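Lab robot plan goes back for a second look at the sums

Brirkier wants two arms on the teaching bench by next year. The people who would have to share a room with them want to see a proper budget first.

The science training centre has been offered a two-armed bench robot from the supplier Stunamik, to be paid for out of the equipment fund over 5 years. The pitch is simple enough: the machine picks up flasks, beakers and tubes, staff do something more useful, and the cost comes back in hours saved. A decision was due in June. It has now been put off until the supplier answers a list of written questions.

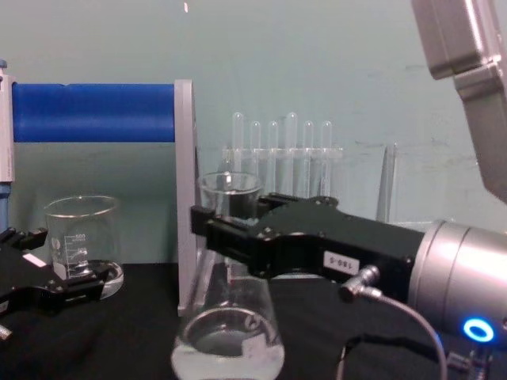 By Hatsue Takeda
Equipment and Budgets

The quarrel is over what the price leaves out. Stunamik's quote covers the arms, the grippers, the table mounts and two days of training. It does not cover a service contract, spare fingers for the grippers, or the time of whoever has to teach the thing a new job each time the bench is laid out differently. Those come under "options", a word that takes up most of the last page.

Edmund Zawadzka, who runs the wet lab and keeps its purchasing records, has been through the quote line by line. His view is that the centre is being asked to buy the cheap half now and the dear half later.

"I'm not against it," he said. "I'd like one. But I've bought equipment before on the strength of a good morning's demonstration, and I know what the second year looks like. You ring up for a part and find out what you really paid."

He points to the centre's last big purchase, a sample handler from Hedesis. The business case said it would be in use for 705 hours in its first year. The log shows 41. It worked well enough when it was switched on, he says, but it wanted one sort of tube in one sort of rack, and the courses kept changing. It is now under a dust sheet in the store, and the support contract still has a year to run.

Stunamik says the comparison is unfair. A pair of arms with general-purpose grippers can be moved from one task to another, the company argues, and does not tie the lab to special plastics. It also says that customers who skip the service contract "generally manage". Asked how many customers that was, it did not give a number.

There is a cheaper bid on the table. Sikora has offered a single arm on a one-year lease, with maintenance included and a break clause at the end. It would do less. One arm cannot hold a flask steady while doing something else to it, and several of the jobs on the centre's wish list need just that.

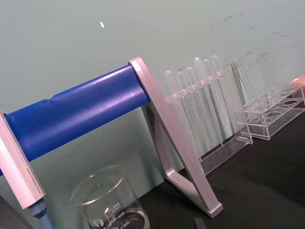 Then there is the matter of the hours. The plan puts the saving at 610 staff hours a year, and the whole case leans on that figure. It assumes that every minute the robot spends on a task is a minute a technician spends elsewhere. Zawadzka doubts it. For the first few months at least, he expects someone to be standing next to the bench with a hand near the stop button, and he has asked for that person's wages to be put in the budget under their own heading.

Breakages are missing too. The lab gets through a fair amount of glass as it is, and the plan makes no allowance for what happens while a new machine is being set up. Stunamik has suggested using plastic during the early weeks. The technicians have replied that they would still like to know how it copes with glass before the money is spent.

Brirkier's managers say the scheme has not been dropped and that a delay of a term will do no harm. They have asked both suppliers for a full cost over the life of the equipment, including parts, software fees and removal at the end. They have also asked Stunamik whether it would agree to a paid trial, with the fee taken off the price if the centre goes ahead.

Sikora has said it will send its figures. Stunamik said it was "looking at the wording" of the trial and wanted to know whether the quoted discount could be kept open. It runs out at the end of the month, as the last one did.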